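How to recover when the gripper stops with a stem still in the fingers

This page is for the Osto cell at Gellton, with the Pritoreck soft fingers. Read it to the end before you touch anything. The fault is shown as code 405, "grip not released". It comes when the arm was told to open but the finger position did not change in time.

Do not pull the flower out by hand while the motors are on. In June one finger closed again during such a pull, and the person had a bruised thumb. The force is small, but the fingers move without warning.
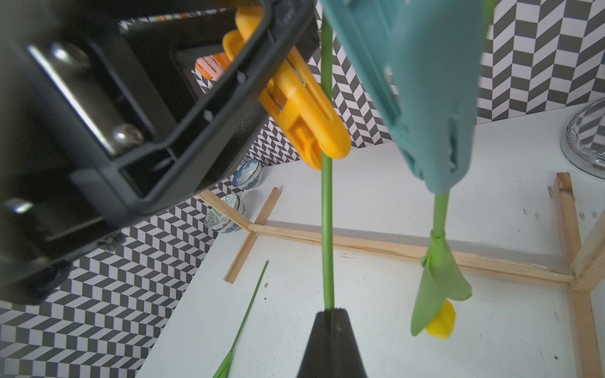
Page last changed: November 2020 – Stojanovska

The long straight stem is pinched near its lower end by the black fingertip. Look for this point first, as it is the one you must free. The tulip with its head down is to the right of it and can wait.

1. Press the stop button and turn it until it locks.
2. Wait until the motor light is off. If it stays on, switch off at the wall.
3. Hold the stem with one hand, well away from the fingertips.
4. With the other hand, turn the release screw to the left until the finger gives way. Do not use a power tool.
5. Take out the stem, then pick up any loose leaves from the table. A leaf under the fingertip can bring the same fault back.
6. Check the ribs and slots of the yellow finger for cracks. A cracked finger must be changed, also when it still bends well.

Now unlock the stop button and start in slow mode. Open and close the gripper with nothing in it. The opening value should reach 865. If it stops at 495, the screw is still loose – tighten it and try again.

If code 405 returns, leave the cell locked and write it in the fault book.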